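Papercraft News | Stamps, Dies & Ink
10/12/2019
5 min read
Print this article | E-mail to a friend

Prosura says its new dies will cut anything. Card makers would like to see that

Prosura has announced a line of thin metal cutting dies called Fladisura, and the claim on the sales sheet is a big one. According to the company, a Fladisura die will cut clean through cardstock, felt, foil paper and glitter sheet in a single pass, with no shim, no extra plate and no running the sandwich back and forth through the machine.

The first release is a set of 15 dies with a matching clear stamp set, priced at $29. It goes to stores in time for holiday cards. The theme is woodland animals in scarves, with a few layering backdrops and a banner.

Anyone who has made cards for more than a season has heard this before. Single-pass cutting gets promised every time somebody changes a blade profile, and most of us still have a stack of copy paper next to the machine for shimming. So the question is what has changed this time, and on that point the announcement is thin.

Osvaldo Villa, who runs product development at Prosura, puts it down to a taller cutting edge and a new way of finishing the back of the die. "You will feel the difference the first time you turn the handle," he told store owners on a call last week. Asked how tall the edge is, he said the company was not giving out measurements. Asked which machines the dies had been tested on, he said "all the popular ones."

That last answer is a problem. Two people with the same model of machine, one new and one that has been cranked every evening for years, will not get the same cut. Plates warp. Rollers loosen. A die that sails through on a company bench can leave hanging corners on a kitchen table, and the person who gets blamed is usually the one at the kitchen table. 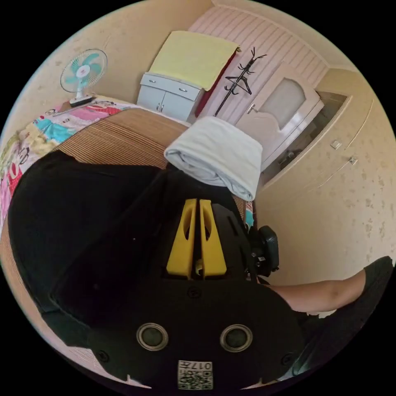 Color is the other half of the launch, and it deserves the same hard look. Prosura is bringing out a pigment ink line named Skosine alongside the dies, with a yellow it describes as fully opaque on black cardstock. Yellow on black is a wonderful combination when it works. Look at the yellow plastic jaws against the black body in the photo and you get the idea right away, because solid yellow plastic holds its color no matter what is behind it. Ink is a different animal. Most yellow pigment inks go down on black looking like weak mustard, and you end up stamping again, or heat embossing in clear, or giving up and die cutting the shape from yellow cardstock in the first place. The sample cards Prosura has shown online have beautiful bright yellow scarves on a black background, but the caption under them doesn't say whether the image was stamped once or several times, or whether there is a layer of white underneath. When I wrote to ask, the reply thanked me for my interest in Skosine.

Drying time isn't mentioned either. Pigment inks sit on top of the paper for a good while, and on coated stock some of them seem to sit there forever. If the yellow is as thick as the company says, it may need a heat tool or a night on the shelf. For people who make cards the evening before a birthday (most of us, let's be fair), that matters as much as the shade.

Rautiainen, the craft store chain that will carry the line first, sounds keen but careful. Its buyer, Hilkka Turunen, said the stores have ordered the woodland set and four of the ink colors, and will decide on the rest once customers have had the dies home for a while. "I liked what I saw," she said. "I saw it on a table the company set up, with paper the company brought." She has asked for a loose die she can leave at the demo counter in each store, so that shoppers can try their own cardstock. At the time of writing Prosura had not agreed to that.

Turunen also raised something the announcement skips over, and that is whether the new dies will nest with older ones. Plenty of crafters own Prosura's stitched rectangles and use them as the base of nearly every card. If a Fladisura die has a taller edge, it can't safely go through the machine next to a shorter one, since the pressure lands on the tall die and the short one barely marks the paper. You would have to cut them in separate passes. So much for saving a pass. 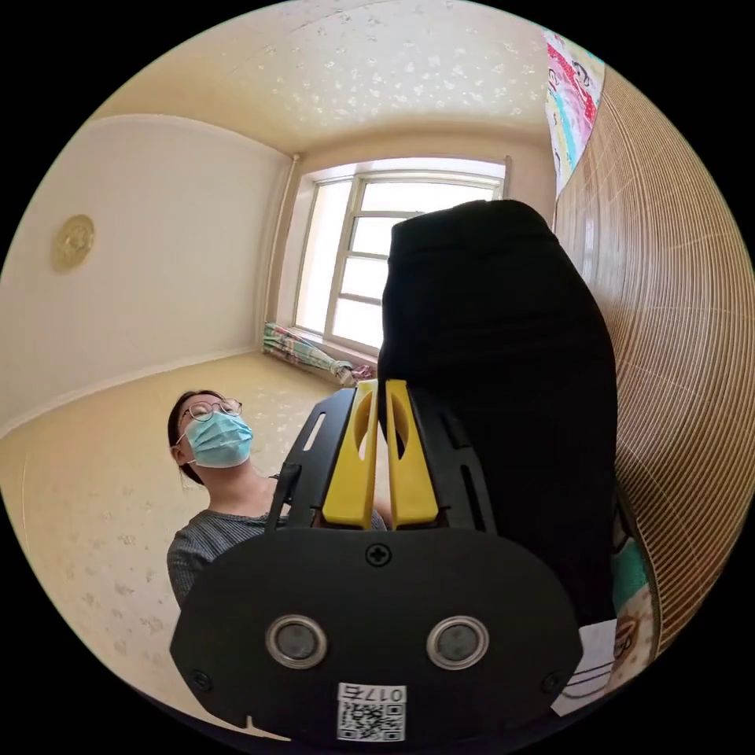 Saimi Lahtinen

Villa did confirm this when I put it to him directly. The new dies are "best used with other Fladisura products," he said, which will surprise very few people who have watched this hobby for any length of time. He would not say whether the older rectangles and circles will be reissued with the taller edge. My guess is that they will, and that we will all be invited to buy our basics over again.

There is some independent experience to go on, though not much. Minttu Vainio teaches card classes and was sent an early set in August. She has no arrangement with the company beyond the free product, and she was open about that when we spoke. Her report is mixed. Ordinary cardstock cut perfectly, including the fiddly banner, and the pieces dropped out of the die without poking. Foil paper was good too. Felt was "fine on the big shapes and fuzzy on the small ones." Glitter sheet took two passes, every time, and by the end of the afternoon her cutting plate was scored so deeply that she turned it over and then set it aside.

The plates may be the real cost here. A taller edge bites deeper, and cutting plates are not free. Prosura's announcement doesn't mention plate wear at all. Vainio said she would still use the dies in class for their looks, but she would not tell her students that they can put the shims away. "I wouldn't throw anything out yet," was how she put it.

She was kinder about the stamps. The images line up well with the dies, with an even white border all the way around, and the fox is apparently very sweet. She did find that the sentiments were small for the size of the animals, and that the "Warm Wishes" greeting stamped patchy until she had conditioned it with an eraser. None of that is unusual for clear stamps fresh off the sheet.

As for Skosine yellow, she stamped it on black and sent me the result. It is better than I expected and not as good as the advertising. On the open areas of the scarf it is properly yellow. On the fine lines it sinks, and you can tell there is black underneath. Vainio got there with one impression, using a stamp platform and firm pressure. A second impression helped the solid areas and blurred the lines a little.

Reijo Pitkänen, who repairs die cutting machines and has a long memory for this sort of launch, is the most doubtful of the lot. He has not handled the new dies and said so. What worries him is the phrase "no shim, any machine." Taller dies mean more pressure in the sandwich, and he says he already sees machines come in with cracked side panels from people forcing thick stacks through. "If the handle is hard to turn, stop turning it," he said. He would like to see a printed sandwich guide in the package, with the plates listed for each machine. Villa said a guide would be "available digitally." There was no link to it in the press materials, and I couldn't find one on the company's site.

Returns are another gray area. Rautiainen will take back unopened sets, as it does with everything else. Once the seal is broken on a stamp and die bundle, though, you generally own it, and there is no way to learn how a die cuts without opening it. Prosura says it will replace a die that is "defective in manufacture." Whether a die that fails to cut glitter sheet in one pass counts as defective, when the package says it will, is a question I asked and did not get an answer to.

None of this makes the woodland set a bad buy. If you like the animals, and your usual material is plain cardstock, $29 for 15 dies and the stamps is a fair price by current standards and you'll probably be happy with it. If you are thinking of buying it for the felt, or the glitter, or because you're tired of shimming, I would wait until someone at your local store has cut a piece of your own paper in front of you.

Prosura says more Fladisura sets are planned, with themes still to be announced. Turunen expects to have the first customer feedback from the Rautiainen stores after the holidays, and Vainio plans to run the glitter sheet test again with new plates.

Tagged: cutting dies, pigment ink, holiday cards, new releases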